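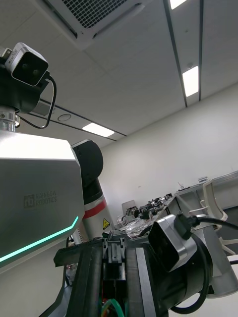 Petrică Bălan asks whether a ceiling cassette can share a run with strip channels without the airflow washing over the work area. It can, provided the outlet vanes next to the channels are set to the shallow position and the return path stays clear.

Grilville Workroom: Ceiling and Services

The gallery covers the overhead fit-out of the main workroom at Grilville, completed by Pirkisov in November. The walls and floor are documented on a separate page. Lengths are in millimeters unless marked otherwise.

Ceiling panels
White, laid from the center line outward. Cut panels fall at the perimeter only. Suspension wires are fixed to the slab with a minimum drop of 400.

Air-conditioning cassette
Square unit, white surround, dark grid over the intake. The grille unclips for filter cleaning. Keep 300 clear on the service side above the ceiling.

Linear channels
Two dark parallel strips running toward the wall. Joints are butted and aligned with a straightedge before final fixing. Supplied by Gotesum in standard lengths and trimmed on site.

Light panels
Rectangular, white output. One is fitted between the channels, so its edges were set out from the strips and not from the panel grid. Drivers are reached by lifting the adjacent panel. The minimum gap between driver and insulation is 200.

Small round fitting
Fixed to the left of the cassette run. Do not paint the ring or cover it during cleaning.

Maintenance notes
Filters are washed monthly and dried before refitting. Light panels are wiped with a dry cloth, power off. Rivas holds the spare panels under stock number 612; order by the full box. Access work is booked for Sunday mornings, when the supply to the room can be isolated at the board by the door.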